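README

Hetau Towel Folding Set, part 2: grey towel on the pine table

Maintained by Tarmo Siliņa. Please send corrections to me and not to the Pernham list, because I do not read that list every day.

What is in this folder

This part of the set is about one ordinary task from the laundry: a towel is folded, laid on a table, and folded again or made neat. Part 1 was about tea towels and napkins, and it has its own README. If you have used part 1 already, you can go to the section "Changes from part 1".

There are 18 sequences in part 2. Each sequence has its own directory with a number, a text file with notes, and the pictures. The notes are written by hand, in English, and I ask your patience for some of the sentences. Colour names follow the list in colours.txt. We write "grey" for the towel everywhere, also when the light makes it a little green.

The table

The table is pine, from long boards laid side by side. It is light in colour, between yellow and honey, and the seams between the boards can be seen without effort. There are dark knots in many places. We discussed if we should put a plain cover on it, as Gerken did in their kitchen set, and we decided to leave the wood bare. At home most people fold on whatever table they have.

The surface was not sanded or oiled for this work. It is wiped with a damp cloth on Wednesday and left to dry overnight.
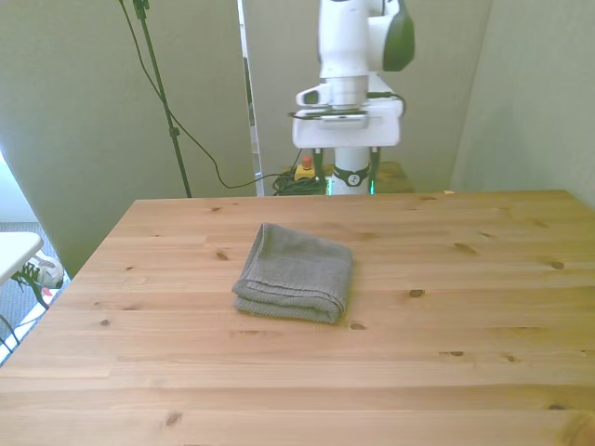 For the folding we use the same words in all notes. A "folded edge" is the closed, rounded side. A "hem edge" is the side where the layers end and you can count them if you have good eyes. "Laid" means that the towel is on the table and no more fold is expected. "Soft corner" means a corner which lifts or makes a bump. Soft corners are not mistakes. A thick towel makes them almost always, and we do not press them flat before a sequence begins.

The towel is washed without softener. With softener the cloth becomes slippery and the layers move one over another, and in the first tests we had to throw away the notes of a whole morning. It is dried on a line, never in the dryer. We tried also a towel from Owusu, which was thinner, but it kept its creases too well and every fold came in the same place as the last one.

Notes about the knots

Many people write to ask how we give a position on a table without marks. We do not draw marks. The knots are used as natural points. In the notes you will find phrases such as "towel left of round knot" or "hem toward long knot". The file knots.txt explains the words:

round knot: close to a circle, dark at the rim, paler inside
long knot: stretched in the direction of the grain, reddish or brown
edge knot: any knot near the border of the table
joint: a place where one board meets another and the grain does not continue

The table has its own directory, named wood. Please look at it before you read the notes, it saves time.
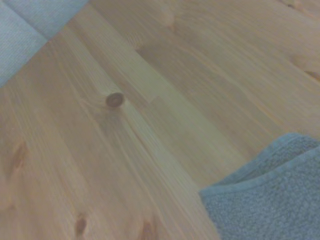 Pine surface, from the directory "wood". Round knot at centre left, long knots at the left and lower edges.

It is easy to confuse two long knots when you see only a small area of the wood. If the notes say "long knot" with no other word, take the one nearest to the towel. I know that this is not perfect. In sequence 13 I wrote the wrong knot and found it only after the set was shared; the corrected text is in the file errata.txt, and the old text is kept also so that earlier work can be compared.

Changes from part 1

The napkins are gone. The task is slower, and the notes are longer for this reason. The word "patted" is replaced by "pressed", which covers any contact from above on a cloth already folded. The word "smoothed" is used only when there was movement along the surface. In part 1 we mixed these two, and a reader from Pernham complained, correctly.

File names now have four digits at the end. The highest number in use is 1111. Some numbers before it are missing; these were doubles and were taken out in January.

The printed version

For people who prefer paper, the notes are also in the Hetau house bulletin, with the same wording. The page that follows is taken from there.

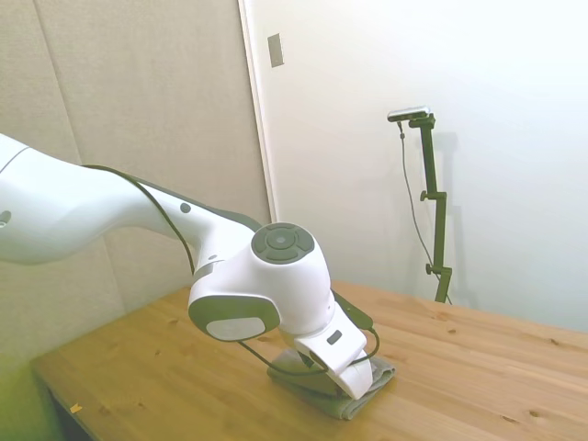 Hetau Bulletin, Issue 13, p. 18

Pressing a folded towel. The contact should be on the upper layer and not near the hem, where the lower layers can be pushed out. If the cloth slides over the table, the sequence is kept, and "slid" is added to the note. If only the top layer slides, write "top slid". A corner which hangs over its own folds is left as it is until the next step.

Do not correct the towel by hand in the middle of a sequence. If it falls from the table, finish the note with "fell" and begin a new one.

Use and credit

You may use the pictures and notes for teaching and for research. Please write "Hetau Towel Folding Set, part 2" in your text. If you translate the notes, send me a copy, I would be glad to keep it in the folder.

Known problems

The shadows under the towel are weak, and it can be difficult to judge the thickness from them.
In some notes "left" is the left of the person writing. These have an asterisk.
The spelling of "grey" is "gray" in two old files. I will change it when I next open them.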